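Gasance Skorkum printed wall panels, set of three, plus a few words on the Mekanwood frame they went into

I had plain walls on my bench enclosure for ages and I was fine with that, or I thought I was. Then I was up too late one night looking at panel clips on the Gasance site, and they had this row of printed sets under "you might also like," and the loudest one of the lot was called Skorkum. It was $110 for a left, a back and a right. I closed the page. I opened it again the next morning before coffee and bought it, which tells you something about how I shop.

So, the print. Think of a topographic map that somebody melted, all swirls and bands that follow each other around like contour lines, big fields of coral red with pale pink, lavender, a periwinkle blue and some beige running through it, and then these little teardrops of really bright yellow. Every band has a thin dark brown outline. I had expected that outline to be black from the photos on the store page, and I'm so glad it's brown, because black would have made the whole thing look like a comic book. It's a LOT, though. If you like a calm workspace you can stop reading here and go get the oatmeal one.

Ordering was easy enough except for the sizing. Gasance asks for your opening and not your frame, and the little diagram that explains the difference is hidden behind a tab I didn't click. My back opening is 838 mm wide and 600 mm tall, and I very nearly typed in the outside measurement. Measure twice, and then go find that tab. They do cut to the millimeter, and mine came out right, with just enough wiggle to get the panels in without swearing.

The packaging was good. Flat box, stiff corners, paper between the printed faces. One of my panels had a small nick on the edge that ends up hidden in the frame, so I didn't bother writing to them about it.

Fitting them took more than 60 minutes, and most of that was my own fault. My frame is the Mekanwood bench kit, the silver aluminum extrusion one with the white top, and I'd built it years ago with everything tightened like it was going to sea. You have to loosen things to get a panel in. I loosened the wrong things first. If you have the same kit, start with the back wall, get it sitting straight, snug it up, and only then do the sides. I did left, back, right, and then had to take the left one out again (and then the right one, out of spite).

There's a horizontal bar across the upper part of the back wall on mine, and it runs right over the print. I worried it would bug me and it doesn't. The pattern is so busy that your eye just hops over the bar and carries on. Same with the sloping posts, which I used to think looked clunky against plain walls and now sort of disappear into the party.

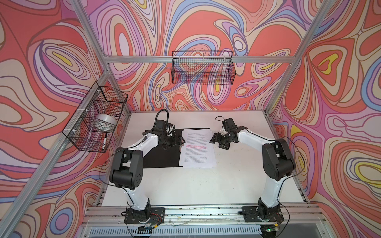 Doesn't it give you a headache, though? That was the first comment I got when I mentioned these on a bench-building board, and a fair one, so let me take it seriously. The commenter had tried a striped print on a sewing table and had it down again inside a week, because the stripes seemed to crawl whenever they looked up from a seam.

I haven't had that. I think it's because the Skorkum bands are all different widths and none of them run straight for long, so you don't get that shimmer you get from regular stripes. What I did have, for the first few evenings, was a feeling of being looked at. The right wall has these loops inside loops with yellow centers and they are eyes, there's no other word for them. The left wall is friendlier, with bigger coral blobs edged in lavender and cream. If you're sensitive to that kind of thing, ask Gasance which part of the design goes on which side before you order. I didn't, and I got the eyes on the right, and I've grown fond of them.

The other thing people ask about is losing small parts against a background like that. Parts live on the table, though, and the table is still white, so a dropped screw shows up just as well as before. I would not want this print on the work surface itself. Gasance does sell a matching mat and I'm begging you to think about it first.

Where screws really do go to hide is the front rail. This is my one real gripe with the Mekanwood kit and it has nothing to do with the panels. The slots face you along the whole front edge and they collect everything: little screws, snips of wire, crud I can't identify. I clean them with an old toothbrush and a week later they're full again. You can buy slot covers for extrusion like this, and I keep not doing it. Why they aren't in the box with the kit I don't know. It's not a cheap kit!

The white top has held up okay. It picks up faint gray marks and mine has plenty by now. Some of them come off with a damp cloth and a bit of patience, and some of them live there. With the plain walls I noticed every scuff. With the Skorkum up, I couldn't care less, since no eye in the world is going to land on a gray smudge with all that coral going on next to it. Call it an accidental benefit.

Cleaning the panels themselves is nothing much. Dry cloth for dust. I've used a barely damp one on a fingerprint and the ink stayed where it was. I haven't tried any kind of solvent and I'm not going to, and the care slip in the box says the same. Fading I can't speak to yet. My bench gets sun in the late afternoon from July on, so if the yellow goes I'll come back and say so.

I did look at the Deák panels before buying, mostly because they were cheaper. Their prints are nice, softer, lots of leaves. But they only come in fixed sizes, and I'd have had to trim all of them down, and my history with trimming anything in a straight line is not good. If your opening happens to match one of their sizes I'd say give them a look.

Would I buy the Skorkum set again? Yep. I'd want the sizing diagram moved to somewhere a tired person can find it, and a couple of dollars off wouldn't hurt. But it's cheered up that corner more than any lamp or shelf I've tried, and I go and sit down there with a cup of tea sometimes when I have no work to do.

Four stars for the panels. Three and a half for the Mekanwood frame, and it gets the other half star when they put slot covers in the box.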